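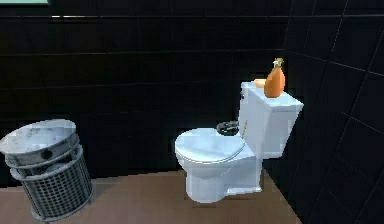
A small bathroom, with an orange bottle on top of the tank.

In Praise of the Second-Best Room

My grandmother had a powder room under her stairs that was so small you had to decide, before you went in, which way you meant to face. It had a sloped ceiling and a door that opened the wrong way, and every grown man in the family hit his head in there at least once a Thanksgiving. I loved that room more than any other in the house. I've been thinking about it all winter, ever since my husband and I started getting estimates to enlarge our own bathroom, and I have come around to the opinion that we should leave the thing alone.

I know how that sounds. We have one full bathroom and three people, one of them fifteen, and there are mornings when the hallway feels like a bus station. The first contractor who came by stood in the doorway, sighed in a friendly way, and told us we could take two feet from the linen closet and be happy people. His number had a comma in it, as these numbers do, and it didn't include tile. The second fellow wanted $3,728 only to move the pipes, and he was so nice about it that I gave him coffee and a slice of banana bread.

But here is what I keep coming back to. A small bathroom is the last place in a modern house where a person is expected to be alone and not doing very much. Our kitchens have opened up into our living rooms, our living rooms have desks in them, and the bedroom has a charger on each side of the bed. I can stand at my stove and hear a phone call, a video game, and the dog all at once. I like company as much as anybody (I come from a family of seven), and still I think a body needs a door that closes on a space too plain to be interesting.

My neighbor Zyanya Huerta disagrees with me, and she has earned the right, having redone hers last August. She has a bench in there now, and a heated floor, and a tub you could wash a pony in. She tells me it changed her life, and I believe her. I've sat on that bench. It's a lovely bench! But I noticed, the evening we all went over to admire it, that her boys had moved in with a speaker and a laundry basket full of comic books, and that she had taken to reading her mail in the car.

People will say I'm being sentimental, and that it's easy to praise a cramped room when your knees are good. That's fair. If you need a wider doorway or a rail to hold on to, you should have them, and the linen closet be darned. My father spent his last years in a house with 21 steps up to the only shower, and I wouldn't wish that on anyone. I'm talking about the other kind of remodeling, where nothing is broken and you've just seen a lot of pictures of other people's houses late at night.

I saw plenty of those pictures myself. After a while I could no longer tell one from the next - the same pale stone, the same two sinks for two people who I suspect do not brush their teeth at the same time. We tried it once on vacation, side by side, and it felt like being in the army.

So we are going to fix the fan, which rattles, and paint the walls a green my daughter picked out and I have agreed not to argue with. She's also getting a shelf of her own, after what I can only call negotiations. The linen closet gets to keep its two feet, and the towels can stay where they've always been.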